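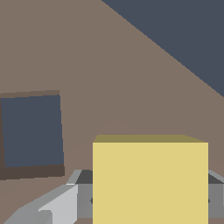
**Ticket 726: nightly backup stops partway, Undcombe office**
Status: open, then closed, then open again (sorry!)

Hi all, me again. The nightly backup from the Undcombe office to the Shibata box has quit partway through every night this week, and I'm keeping my notes in here so I don't lose them on sticky notes like last time.

What happens: Kavinura starts at 11 pm like it should, chugs along happily for a while, and then just sits there. No error pops up. When I come in, the little window still says "copying" and the log has stopped growing. If I hit cancel it takes forever to cancel, and then the next manual run works fine, which is driving me nuts.

**First round**

- Restarted the Shibata box. Same thing that night.
- Swapped the network cable for the spare blue one. Same thing.
- Checked free space. There's more than 400 GB left, so we're good there.
- Updated Kavinura. It wanted a reboot, I gave it a reboot, and it still hung.

I did get a little excited after the update because the first run went all the way through, but that was one I started by hand at lunch, so it doesn't count.

**Second round**

Okay, so I finally sat down and read the log properly (with coffee, it's long). The last line is different every night, so I don't think it's one bad file. What does match is the time. It always dies a few minutes after 1 am!

I went looking for anything else scheduled at 1 and found the Skildale sync job, which copies the shared folder over to the other office. I'd completely forgotten we had that. It got moved in August when we changed the router, and I'm pretty sure I'm the one who moved it. Whoops.

Pushed Skildale to 5 am and let it go overnight. The backup finished! I closed the ticket and told everyone how clever I was.

**Third round (reopening)**

It finished, yes, but the report says 296 files skipped. I opened the list and they're all in the shared pictures folder, every one marked "in use." I tried opening a handful from my own desk and they came up fine, so the files themselves seem okay.

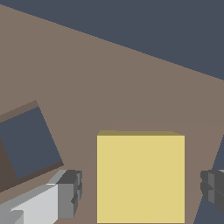 *Yellow cube on a brown tabletop*

My guess is the preview program on the front desk PC. It builds thumbnails for the whole folder and I think it hangs on to things when it's left running overnight. I asked support if Kavinura can copy files that are open, and they pointed me to a setting called "snapshot before copy," which was off. It's on now. They also said to give it 8 minutes of extra wait time before it gives up on a locked file, so I put that in too.

**Where it stands**

- Skildale sync stays at 5 am. Please don't move it back without telling me.
- Snapshot setting is on for the pictures folder only. I want to see how slow it gets before I turn it on for everything.
- Front desk PC: please close the preview program before you leave. I'll tape a note to the monitor.

Leaving this open until I've seen a few clean reports in a row. I'll paste tomorrow's skipped list in here when I get in.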